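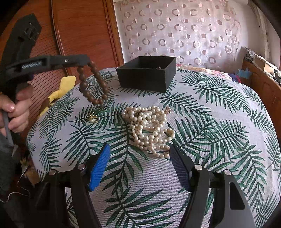 15 February 2022

Notebook, jewelry sorting task, hand-held gripper demos

Read through Seung-woo's summary of the Brestumbridge result again this morning before touching anything. The claim as it stands: a policy trained on 100 hand-held demos clears the jewelry into the box on 73 percent of trials. He wants it in the Rumemard writeup by the end of the week. I don't think we know what that number means yet, and I'm putting my reasons here so I don't have to repeat them in the meeting.

First problem is what counts as a success. The log has one column, "done," and whoever ran the trial typed y or n. I asked Ga-eun what she typed when a bracelet went in but dragged a second piece along with it. She said y. Seung-woo typed n for the same thing. Neither of them is wrong, there was no rule. But they split the trials between them, and I can't pull the two habits apart after the fact except by going back to the video. Started doing that. It is slow.

Second problem, the pearls. The strands sit in a heap with one loop over another, and a small dark ornament is caught in among the beads. Anything near the heap is a different task from anything lying on open cloth. A bracelet held by its top hangs down in a long loop and either clears its neighbors or it doesn't. A rose-gold cluster on bare cloth is just a pick. Averaging those into one percentage tells me mostly how many easy pieces we put out. If I wanted a better score I could get one by lunch, by putting out fewer strands.

Third, the cloth. Palm fronds all over it, dark green on white, and we've never once changed it. Ga-eun thinks the pattern helps because it gives the tracker plenty to hold on to. Plausible. It also gives the policy a map of the table. If it has learned that the box is past a certain frond, we'd see good numbers right up to the day somebody does the laundry. Rotate the cloth and rerun. I said this in October and it's still on the list, which I admit is partly my list.

What I did today

Rewatched 30 trials, taken straight through from the start of the log, no skipping. Scored them with a written rule: the piece is inside the box, nothing else was moved off its spot by more than its own width, one attempt only. A regrasp is a fail. Dropping on the rim is a fail even if it falls inward. I wrote the rule before opening the first file and did not change it, though I wanted to twice.

4 of the 30 came out different from the log. All of them went from y to n. Two were strand drags, one was a rim drop that fell in, and one was a regrasp that the log has as clean. So the errors go one way, in our favor, and that bothers me more than the size of it. I'm not going to scale this up to the full set and quote a corrected figure. These are the earliest trials and people may have gotten stricter later, or looser. Finish the rescore, then talk.

Also went through the demos themselves, because the training data has the same looseness in it. With two grippers going at once, the demonstrator's idle hand tends to hover over the middle of the table with the jaws open. In a fair number of demos it never does anything at all. Seung-woo's view is that this is harmless and the policy will learn to park the second arm. Mine is that we're teaching it to hang about next to the pearls with its pads nearly on the beads, and then we act surprised when a trailing end gets nudged. Easy to check: pull the demos where the second gripper stays back at the near edge, train on those only, compare. If I'm wrong it costs us one training run.

Ban's comparison

Ban sent over their teleop baseline and it does look worse than ours. Before anyone gets excited: different table, different box, and as far as I can tell from their notes no strands in the set. Their operator also had a day's practice where ours have had weeks. I'd leave the comparison out entirely. Seung-woo disagrees and wrote "reviewers will ask" in the margin of my printout. Fine, let them ask, and we can say we haven't run it under matched conditions.

What I do believe

Hand-held collection is quick. Setup at Brestumbridge was easy, no arm to mount, and Ga-eun did her share in a bedroom-sized space with furniture on both sides. Grasp quality on bead bracelets is good, better than I predicted, and the gripper tip holds round beads at the top of the loop without spitting them out. I'd sign my name to that part now.

What I don't believe is that the policy handles tangles. I haven't found one trial so far where it separated a strand from the heap on purpose. It has pulled, and sometimes what it pulled came free.

To do

Finish rescoring, with Ga-eun doing a blind second pass on the same files and the same rule
Split results by open cloth / touching heap / in heap
Turn the cloth, rerun
Plain cloth, rerun (ask Prerurero if they still have the gray one)
Train without the hovering demos
Add a reason field to the log next to y/n, and make it required
Tell Seung-woo the 73 stays out of the abstract until the split is done

Later: told him. He'll hold the abstract but wants the number kept in the internal slides with a footnote. I agreed to the footnote if I get to write it.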